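Re: [lab-automation] Kokix arm on trial, anyone else had a go?
From: Debashish Rathnayake
To: lab-automation list
Date: Jul 4, 2025

Bit-na Jang wrote:
> Hi all, we've been offered the Kokix bench arm on a trial basis,
> with the pipetting kit and the Orkska software thrown in for the
> length of the trial. The rep (Nam-gil Yook, some of you will know
> him) says it picks up whatever pipettes you already own, so no
> liquid handling deck to buy. After the trial it's 329 a month
> with a one-year minimum. Has anyone used it for real work, as
> opposed to watching the demo? I have 5 minutes on the agenda to
> say yes or no.
> Bit-na

Hi Bit-na,

We've had the same kit here since May, same rep, same pitch. I'd say no for now, or at least not on those terms.

First, "whatever pipettes you already own". The gripper will close on most handles, fine. Holding one is the easy bit. Somebody still has to work the plunger, and the add-on that does it is quoted separately. Ask for that price in writing before your meeting. I asked twice and got a brochure.

Second, the teaching. You teach it each position by hand, then it's supposed to find the stand and the rack again using the camera at the wrist. Ours managed well enough while nothing moved. Then a student cleaned the bench and put everything back where she thought it had been, and we lost the morning re-teaching. Orkska has a setting called "relaxed match" that is meant to cope with this. I left it on for a week and couldn't tell the difference. Clear plastic seems to bother it most, which is awkward when your tips and racks are all clear plastic. Da-eun Han in our group has had better luck than me, but she also spends longer on the lighting than I'd be willing to.

Third, speed. The brochure says 1,000 transfers a day. We never got near it, and I'd like to know whether that figure includes changing tips. Nam-gil said he would check. That was a while ago.

To be fair to them, the arm itself is solid. It hasn't dropped a pipette on us, the stop button does what it should, and Kyung-tae Na at their support desk answers emails the same day and doesn't pretend to know things he doesn't. If you have one dull job that never changes and a bench you can fence off from everyone else, you might get your money's worth. We have neither.

The Tindier gear costs more up front and needs its own deck, but you know what you're paying for. I've also heard Wiegand will do a trial with no minimum term. Haven't tried theirs, so take that for what it's worth.

One from our wrist camera, so you know what sort of view you'll be teaching from:

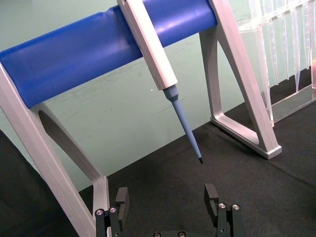
Fingers open at the pipette stand, no tip on yet, tip rack off to the right.

Have a look at how much of that view the stand legs take up. We ended up trying 4 different layouts on the bench and I still wasn't happy with any of them. If you go ahead, get them to set it up with your own stand and your own racks, and ask to move something a few centimetres while they're watching. I'd also push to have the one-year minimum dropped, or at least a way out after three months.

Happy to send you my notes off list. They're not tidy, and there's a fair bit of swearing about the calibration routine.

Cheers,
Debashish

--
You are receiving this because you are subscribed to lab-automation.
To leave the list, send a blank message with "unsubscribe" in the subject line.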